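Progress report to the Histell Fund
Youth Baseball Statistics Project, Gredevitz league
Covers the spring season through August

Let me start with the number everyone will ask for. The Gredevitz league's team batting average, all clubs together, went up this season compared with last. Our own newsletter has already called that a success for the project. I would ask the fund not to repeat it yet. Last year's books were kept by whoever was sitting nearest the bench, and in a lot of them an error by the shortstop and a clean single were marked with the same little line. We can't say hitting got better when we don't know what it was before.

What we can say is that the scorebooks are better. The grant paid for scorer training at the start of the season and for printed books that all 8 clubs now use. We trained 20 scorers. All of them passed the short test at the end, which tells me the test was too easy. I sat in on the second session and the hardest play on it was a fielder's choice with a runner on first. Nobody was asked about a dropped third strike, and that play went wrong in the books more than any other before June.
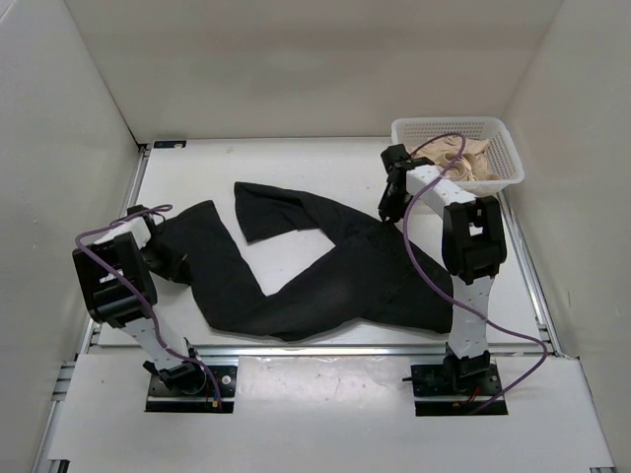
We then checked a sample of games against video. The plan was 40 games. We got through all of them, but six had video from one end only, with first base hidden behind the dugout roof for most of the afternoon. I have left those out of the accuracy figures and I think the fund should insist they stay out, even though they make us look good. (It is easy to agree with a scorer when you can't see the bag.)

On the rest, hits and at-bats held up well. Walks held up well. Stolen bases did not. Some scorers gave a steal on every wild pitch, others never gave one at all, and the Ofori club's book had a catcher stealing home twice in a game he didn't play in. Errors remain a matter of taste. A hard ground ball off the third baseman's glove is a hit at one park and an error at the next, and a page of instructions has not changed that. Parents keep score too, and they lean toward the hit when it's their kid.

Earned run averages should be treated as unreliable until further notice. They depend on the error calls, so every doubt about those is carried over and then multiplied by innings. I asked that ERA be dropped from the public table. It is still there.

The Brelleo software is the part I was most doubtful about in the last report, and I am only a little less doubtful now. It adds up correctly — I did several clubs by hand to be sure — and it sends a box score to the coaches the same night. But it will accept a batter with five hits in four at-bats without a murmur. The company says a fix is coming. They said that in April.
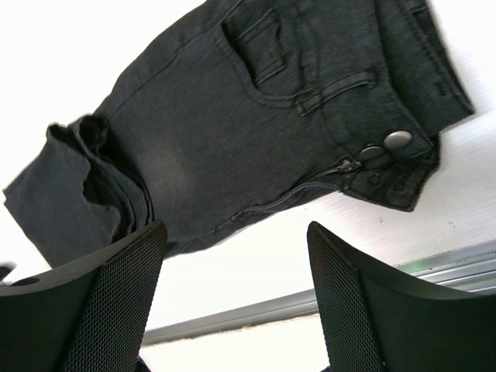 The second goal in our application was that coaches would use the numbers. Some do. Two clubs changed their batting order after seeing on-base figures and moved a patient hitter up to lead off. One of those clubs then won most of its games and the other lost most of its games, so I draw nothing from it. Several coaches told me they like having the figures and then, when I asked, could not find the page. The pitch counts are a different story. Every club looks at them, every game, and three pitchers were taken out on the count who would have stayed in a year ago. If the fund wants one result it can point to without blushing, I would choose that one, and it needed a clicker and a pencil.

Money: spending is within budget. Printing came in under, travel for the video checks came in over, and the two nearly cancel out. We have not touched the amount set aside for a second year of Brelleo, and I would like to hold it until the fix arrives.

For the fall we plan a harder scorer test, one written rule on wild pitches and steals, and a camera spot at each park that can see first base. I would also drop the player rankings. With this few games, one good weekend moves a kid from the bottom of the list to the top.

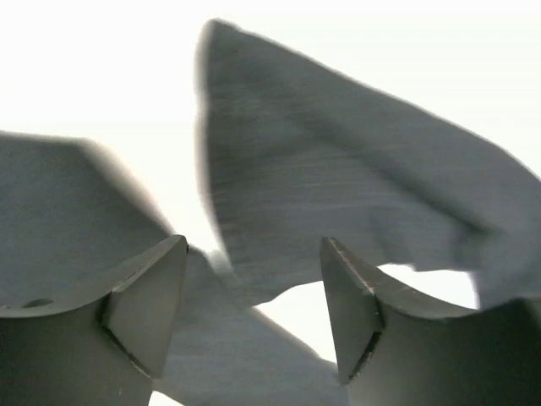
The Ofori club disagrees on the rankings, and asked that its view go in this report: the kids check the list before anything else, attendance at practice went up after it was posted, and a list with the number of at-bats printed beside each name would be fair enough. I can live with the at-bats being printed. I have not seen the attendance sheets, and I have asked for them.

The next report is due in December and will cover the fall games, with the same checks done on the same kinds of plays.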